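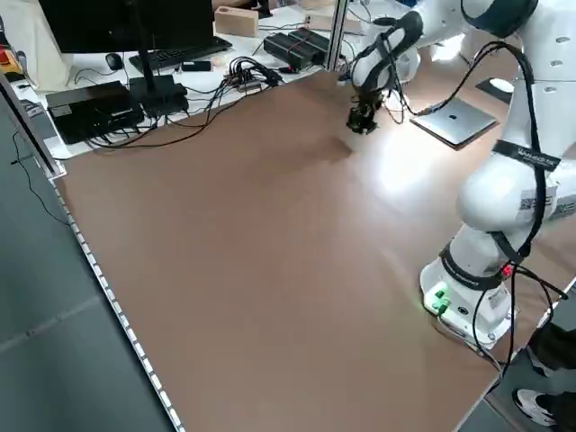

Potatoes in bags, the quick version

Get your seed potatoes chitting first. Egg box, cool windowsill, eyes up. Leave them till the shoots are stubby and green. Long white ones mean not enough light.

I grow Nilach, an early, and Killden for the main crop. Same method for both.

Roll the bag sides down. Poke drainage holes if there arent any. Put in a hand's depth of old compost, 2 potatoes per bag – 3 is greedy and you get marbles. Cover them over. Water.

When the leaves poke up, bury them again, leaving just the tips showing. Unroll the bag a bit. Keep going till you reach the top.

Frost forecast? Fleece on by 6 in the evening. Old net curtain works too.

Watering is where most go wrong. Bags dry out fast, so stick a finger in every day once it's warm. Tomato feed every other week after the last earthing up.

Earlies: have a rummage when the flowers open. Main crop: wait for the tops to die back, then cut them off and leave teh bag alone for a fortnight before tipping out.

Spent compost goes on the beans. Not back on potatoes.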